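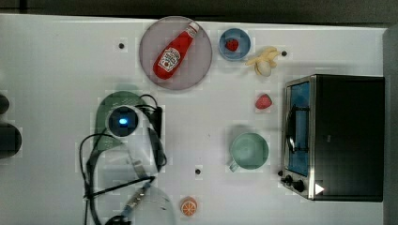

The Long Loop

The arm had stopped at cycle 28 and Eetu Huttunen had written this on the whiteboard, with the number underlined. Under it he had written STOPPED AGAIN, and under that the name of the person who was supposed to come.

Maj-Britt Lindqvist read it with her coat still on.

"You spelled it right," she said.

"I looked it up."

She put her case down by the door and went over to the table. Ketchup on the plate, strawberry in the blue bowl, banana next to the bowl, the orange down at the near end by itself. The oven had its door toward the middle. She had set up four cells like this for Miettinen and she didn't have to ask what the task was, only how long it had been failing.

"Since they changed the gripper," Eetu said. "It ran 500 cycles on the old one without stopping. Now it gets into the twenties and faults. Joint torque, wrist."

"Who changed it?"

"Driturano sent a man."

"Did he change the cable too?"

Eetu thought about it. He was twenty-four and had been alone with the cell for most of the summer. "He brought a cable," he said. "I don't know if it was the same cable."

She took her coat off then and hung it on the back of the chair.

The first thing she did was nothing. She asked him to run it at a quarter speed and she stood with her hand near the stop button and watched. Eetu wanted to talk while it ran. He told her that he had already recalibrated the wrist, twice, and that he had tightened the gripper bolts with the torque wrench and written down the values. She nodded at each of these and kept watching the cable.

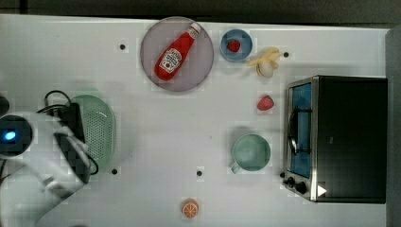

"There," she said, and pressed the button.

"It didn't fault."

"It was going to. Look where the loop is. When the wrist comes back from the oven side, the loop swings under instead of over. Then the next turn winds it tighter. It gets a little shorter each time around, and after enough turns the arm is pulling against its own cable."

Eetu bent down to see. "So the wrist is fine."

"The wrist is probably fine. You calibrated it twice."

He went a little red. She hadn't meant it as a joke, or she had meant it as a small one. She opened her case and took out the hook-and-loop straps, the side cutters and a roll of cloth tape.

"Lock it out," she said. "Key in your pocket. Yours, not mine, it's your cell."

He switched off at the cabinet, turned the key and put it in his shirt pocket. Then he started to gather up the things on the table to make room.

"Leave those."

"They're only plastic."

"If you move the bowl I have to put the bowl back, and I won't get it right, and then tomorrow you'll have a new fault and you'll call me about it."

He put his hands behind his back. She worked around the food. It was awkward, leaning in over the table with her elbow up, and it took most of 30 minutes to get the old ties off. The man from Driturano had used the narrow kind and pulled them too tight. One had left a groove in the jacket. She ran her thumbnail along it, and it had not gone through.

"My father fixed elevators," she said while she was doing this. "He used to say that the cable was always the last thing anyone looked at, and he charged them for the time they spent on the other things."

"Do you?"

"Clemau does. I get the same pay either way."

She showed him how to measure the slack. You turn the wrist by hand with the brake released, all the way to one limit, and hold the cable against the arm where it wants to lie. Then all the way to the other. The strap goes where the cable moved least. She made him do the second one himself, and when he had done it she took it off and made him do it again, a finger's width looser.

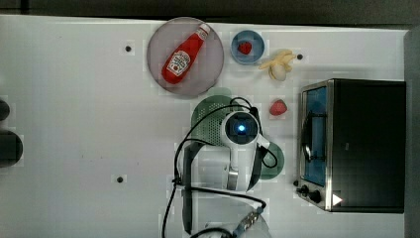 "Celard want to know by tonight," he said. "They want to know if they can have it for September."

"What did you tell them?"

"I said yes."

"Before I came?"

"They asked before you came."

She wound the tape around the grooved part of the jacket, two layers, and pressed the end flat. She wrote the date on it in marker: August 26, 2023. Her handwriting was small and it fit.

"It isn't a repair," she said. "It's so the next person knows to look at it. Order a new one and put it in at the 2,000-hour service. If it splits before then, you stop, and you don't put more tape on."

"All right."

"Say it back to me."

He said it back to her. He took the key out of his pocket and they powered up.
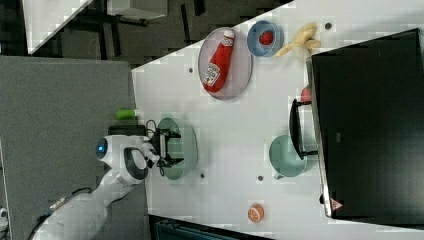

Maj-Britt never let a cell go straight back to full speed, and she didn't do it for Celard either. She had Eetu jog it one joint at a time and call out each number as it came up on the pendant. He called them loudly, as if she were in another room. When he got to the wrist he slowed down without being told. He brought the gripper out over the green plate with the fingers open and held it there, its shadow lying dark on the plate, and they both looked at the cable.

"Again," she said. "Other direction."

He did it in the other direction. Then he ran the program at quarter speed and at half, and she sat down and ate the sandwich she had bought at the station. At cycle 28 he stopped reading out the numbers. She heard him stop, and she went on eating.

"Twenty-nine," he said.

"Keep going. I have a train at six."

He wiped the board with his sleeve and started a new column.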